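Ticket 103 - Yellow table cover won't lie smooth
Product: Plasix fabric cover, yellow, large
Site: Eltwood activity room
Opened: November 1, 2018
Status: Solved

Hi Plerkeo support! First off, we love this cover. The color cheers up the whole room and it goes right over the edges of our big table with plenty to spare. The trouble is the fold lines. It came packed in a tight square, and two of the creases refuse to go away. Cups wobble on them and paper slides into the dips. I've tried smoothing it by hand and leaving it overnight with books on top, and the lines were still there in the morning. Can I iron this stuff, or will I ruin it? 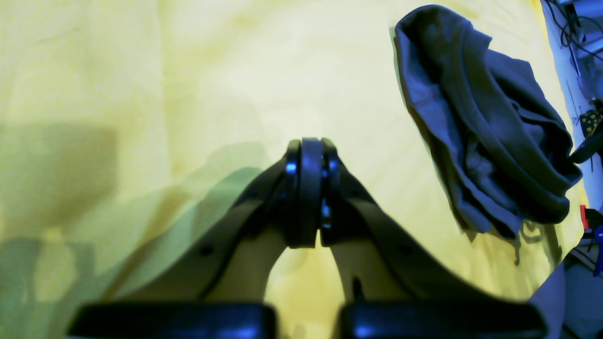

Attached to ticket: the yellow fabric.

Reply from support
Thanks for the kind words! Yes, you can iron it. Use the lowest setting, put a thin cotton towel on top and keep the iron moving. If the creases are stubborn, wash the cover first at 60 degrees Celsius, skip the dryer, and put it back on the table while it's still a little damp. Pull from the corners, not the middle.

Update from customer
Did the wash and then the iron, and wow - what a difference! One crease is gone completely. The other is a faint line near the short side that I can only find with my fingertips. Cups stand straight again. I'm rolling it on a cardboard tube from now on, so no more folding. You can close this one, and thank you so much!

Closed by support. Care note for rolled storage added to the Plasix page.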